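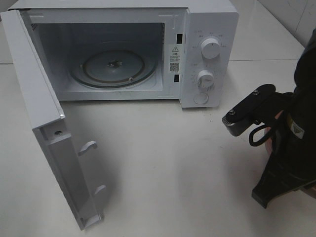 *A white countertop microwave with the door open and the glass turntable in place.*

# Keeping the story straight on Berrada Street

Ruth Bedoya keeps 139 people in a spreadsheet. Some of them are dead, two are in prison and one has been on a work trip to Perth for four years. All of them have lived on or passed through Berrada Street, the fictional road that gives the daily television serial its name, and Bedoya's job is to know what each of them would remember.

Her title is story archivist. Most viewers have never heard of the role, and plenty of serials don't have one. They leave it to the script editors, who have a new episode to get out and not much time to check whether a character is allergic to shellfish. Cemus, the company that makes Berrada Street, created the position after an episode in the show's second year in which a woman met her brother-in-law for the first time. She had been at his wedding the previous winter.

"We got letters," Bedoya says. "Proper letters, in envelopes."

The program has now reached 507 episodes. Each one gets its own entry in the archive, written up from the finished cut and not from the script, as lines change on the day. An entry records who knows what by the closing credits, along with any dates, ages, jobs, injuries, debts and relatives that came up. A quiet episode takes her an hour and a half. A wedding takes most of a day.

The writers work in a rented floor above a carpet showroom, a short walk from the studio. Stories are planned in blocks, and before a block goes out to the individual writers it comes to Bedoya for what the room calls a read-back. She goes through the outline with the archive open and sends a page of notes. The notes are brief. One from last January reads: "Dennis can't drive her to the hospital. Licence suspended ep. 388, never mentioned again. Taxi?"

They went with the taxi. Faisal Memon, the head writer, thinks the episode was better for it, as the scene in the back seat gave the driver a reason to be told everything. The driver came back six weeks later as a regular.

Memon doesn't always take the note. He has a rule of thumb that if a fact was mentioned once, more than two years ago, and nothing came of it, the story can go past it. Bedoya disagrees, and the two of them have been having the same argument since she started. The character of Lorna was described early on as an only child. When Memon wanted to bring in a sister, Bedoya asked for a line to cover it. She got half a line, spoken while a door was closing.

"He'd say that's plenty," she says. "I'd say you could barely hear it."

Ages are the worst of it. Child characters grow up at whatever speed the plot needs, and Berrada Street has one teenager who has turned sixteen twice. Pregnancies come next. There is a separate tab in the spreadsheet for these, with expected dates worked out from the episode in which the news was broken, and it gets consulted whenever the schedule moves.

Houses are another tab. Mwangi Okoth, the production designer, built the main interiors in the first year and has his own floor plans, which Bedoya cross-checks against the dialogue. Number 9 has been said to have two bedrooms and also 3, depending on who was staying. Okoth says the set has one, and that it is also the set for the bedroom at Number 14 with different curtains.

Actors use the archive more than she expected. Jabari Chege, who plays the mechanic Tom Sekden, had been away from the show for a long stretch of theatre work and asked for everything his character had said about his father. She sent him 110 lines. He read them on the train and came in with a question about the old man's funeral, which had been mentioned in the past tense before it took place. It's now on a list of known errors, a document she maintains separately and shares with very few people.

The spreadsheet itself is near its limit. It takes a while to open and can't be searched by relationship, so working out who is related to whom still means a hand-drawn family tree taped across two cupboard doors. Kekeli Gyamfi, a script coordinator, has been moving the older entries into a database called Heker in the gaps between blocks, and has got as far as the second year. He has already found another brother-in-law.

Bedoya will keep the spreadsheet going until he's finished. The next block is set at the coast, with nine characters on a minibus, and the outline was in her inbox this morning – four of them aren't meant to be speaking to each other.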